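What Is a Wedding Reception, and What Do You Do at One?

By Babak Babaei, for the Sascombe Young Readers' Page

So you have been invited to a wedding! You may already know about the first part, the ceremony, where two people make their promises to each other and everybody tries very hard not to sneeze. The part that comes afterward is called the reception, and it is the party.
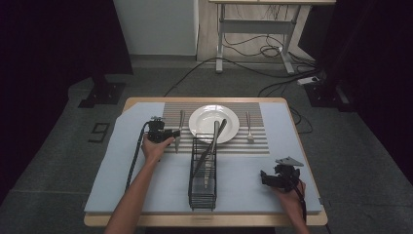
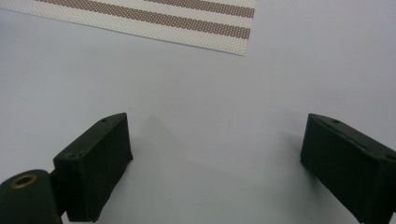
In the first picture: a plate on a striped placemat, with a knife and a fork.

The word "reception" comes from "receive," and in the old-fashioned sense, to receive people means to welcome them. At some weddings the couple stand near the door and say hello to every guest, one after another. When it is your turn you can shake hands, or hug if you are a hugging sort of person, and say "Congratulations!" It is a long word, but they will be happy with any version of it.

Next you find your seat. At a big wedding there is often a chart on the wall with everybody's name on it, and then a little card on the table with just yours. Making the chart can take the couple many evenings, because they want old friends to sit together and they want shy people to have somebody kind beside them. Sometimes there is a children's table. When my niece got married in Gondadstead, hers had 18 children at it, and I must say it was the loudest and jolliest table in the whole room.

After you have eaten for a while, somebody will stand up and tap a glass. This means a toast is coming – the kind you listen to, I'm afraid, and not the kind with butter. A toast is a short speech that wishes the couple well (some of them are not so short). At the end, everyone lifts a glass and takes a sip. Yours can have juice or water in it, and it counts just the same.

Then there is usually cake. The couple often cut the first slice together, two hands on one knife, and people like to take photographs of it. You may have to wait a little before the plates come around.

Last of all, there is dancing. The couple might have the floor to themselves for the first song, so stay at the edge until it finishes. After that anybody can join in, and you don't need to know any steps – I have been going to weddings since before your parents were born, and I still don't.

Words to know
Ceremony: the part with the promises.
Toast: a speech with good wishes in it.
Guest: you!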